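**From:** Hashini Bepari
**To:** Ceritz House occupiers list
**Date:** 29 September 2025
**Subject:** Re: Shared meeting rooms - booking rules and hire charges

Dear colleagues,

Thank you to everyone who replied to the draft rules. I have quoted Mr Bhuiyan's message below, as it raised most of the points that others went on to support, and I reply to it on behalf of the building office.

> On behalf of Skondov, I would ask the office to look again at two matters. The first is the proposed limit on advance bookings. Our tribunal hearings are listed months ahead and we can't wait until the final fortnight to secure a room. The second is cancellation. A full charge for any booking withdrawn within 2 days seems harsh where another occupier then takes the slot.
>
> I would also be grateful to know whether the second-floor room will remain free of charge for occupiers, and who is expected to clear it between bookings.
>
> Ashraful Bhuiyan
> Skondov

On advance bookings, the office accepts the point. Occupiers with hearings, examinations or statutory meetings may book up to six months ahead, provided the reason is entered on the form. All other bookings will open 14 days before the date required. Ms Siddiqui will review any request that doesn't fit either description, and her decision will be sent in writing.

On cancellation, the charge will stand where the room goes unused. Where it is taken by another occupier, the first booking will be cancelled without charge. Truditz asked whether this would apply to part of a day. It will, in half-day blocks only. 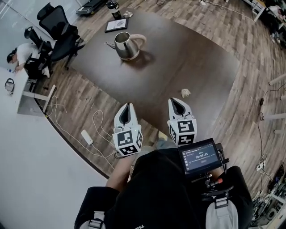

The second-floor room will remain free to occupiers for up to four hours a week. Longer use will be charged at £51 per half day, and outside hirers will pay £108. Clearing is the duty of whoever holds the booking. The large dark table should be left bare for the next group, with used tissues put in the bin and personal flasks taken away. The kettle stays in the room and may be used by anyone with a booking. Cups are kept in the kitchen on the same floor and should be returned there.

Lorne Li asked about damage. The deposit for outside hirers is set at £200 and will be returned within ten working days of the hire. Occupiers pay no deposit, but the cost of repairs may be added to the next service charge statement. The office will send an estimate first and allow a reasonable time for comment.

One further matter was raised by telephone and I record it for completeness. The door code will no longer be given out by reception. It will be sent to the person named on the booking - and to that person only - on the morning of the meeting. Please make sure the name on the form is that of someone who will be present.

The revised rules take effect at the start of November. Bookings already confirmed will be honoured on their present terms, including those made by James for its staff training. A clean copy of the rules will be sent to this list once Waraporn Rojanasak has checked the wording against the leases. Comments on the wording may be sent to her directly. Comments on the charges should come to me.

Yours faithfully,

Hashini Bepari
Building Office, Ceritz House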